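Paper, a desk tidy and a Friday

I spent most of Friday sorting out the paperwork, and as promised to the two people who asked, I'm writing up how I did it.

The trouble started in September when the accounts folder finally split. I'd been keeping everything in it: Oltlow invoices, the Ovberg warranty letters, the car insurance, a recipe for plum cake. There were 181 sheets by the time I'd taken the staples out. I know because I numbered them in pencil, which took until lunch.

I went for a pale green desk organiser, the upright sort with perforated sides. Papers go in standing up, so you can flick through without lifting a pile. Loose letters do slump forward after a few days if a section is only half full – a booklet or a bit of card behind them keeps them straight.

The other thing is coloured paper. I bought a pack in light green, and each sheet gets folded over a month's worth of bills as a wrapper. Fold it by hand first, without creasing, and let it curl round until the edges meet. Then run a thumbnail along the bend. If you crease too early the fold goes off at an angle and you've wasted a sheet.

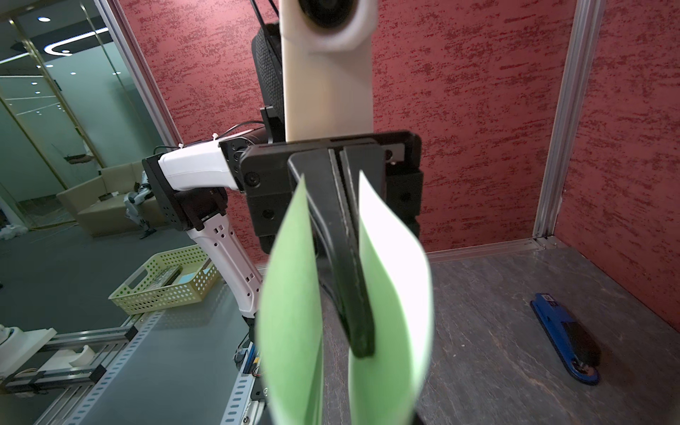
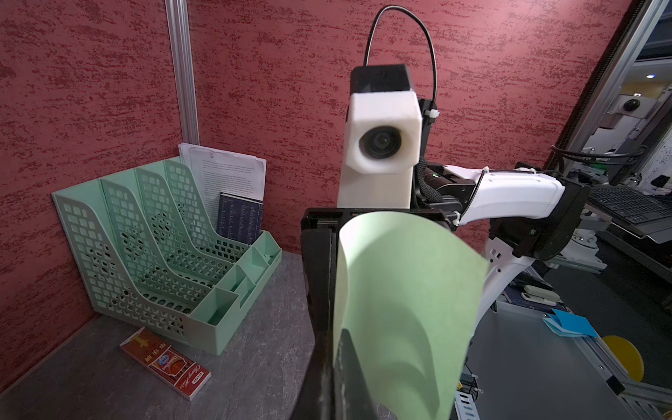
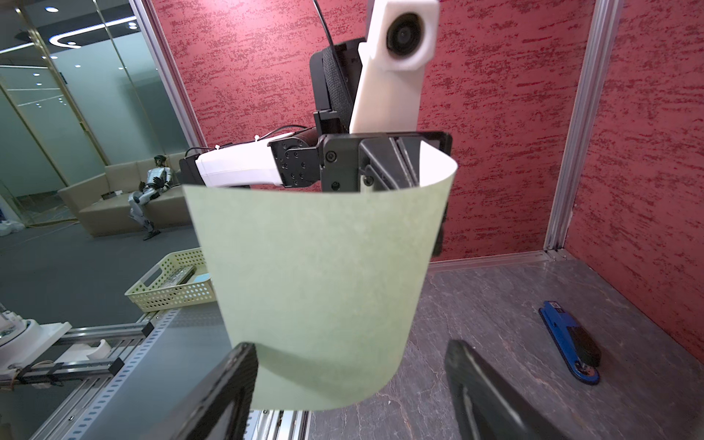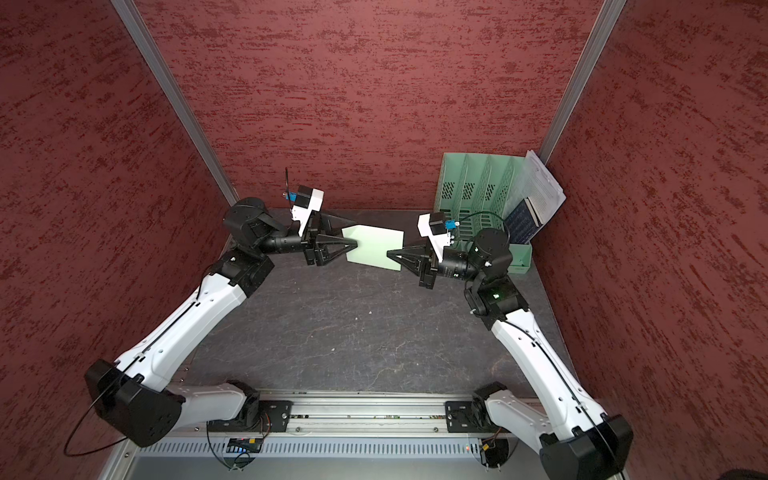
The light green paper, curled over in the first three and held edgewise in the last.

Rostislav Paulík wrote to say he uses plain white and writes the month in the corner. Fair enough, but I like being able to see where one month stops and the next starts. He also staples his. I've given that up for anything I might need to scan, and now only staple receipts to their own invoice.

What I've ended up with is bills at the front, letters behind them, then manuals, then anything from Montoya, who still send everything twice. Four groups is enough for me. I tried 7 last year and kept forgetting which was which.

Still to do: the shoebox of bank statements under the stairs, and finding out how long I have to keep the Skakus contract.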